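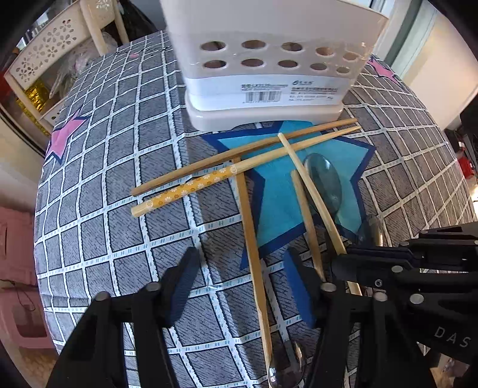
Akcombe Community Kitchen: progress report to the Veloso Fund, second period

The short version is that we are open, we are slightly under budget, and the dishwasher is still in a warehouse.

Lunches. We served 900 meals between August and November, against a target we had privately considered rude. Soup remains the favorite. The lentil bake has been retired after a fair trial.

Cooking classes. All 12 places on the fall course were filled, and about 30 people are on the waiting list for spring. Three classes were lost to the boiler, which we described in our last report as fixed. We would like to withdraw that word.

Equipment. The Zultico dishwasher was ordered in August and has had two delivery dates, both now historical. Until it arrives, everything is washed by hand, and the line in the budget marked "dish soap" has grown accordingly. We ask to move $900 from signage to cover it. The old sign is ugly but people find us.

Partners. Itine continues to send surplus vegetables every week. In October this meant squash, and then more squash. We have asked, politely, about carrots.

Next period. A second lunch sitting at 1:15, a freezer inspection, and a new oven door, the current one being held shut with a chair.

Receipts are attached, including the one that got wet.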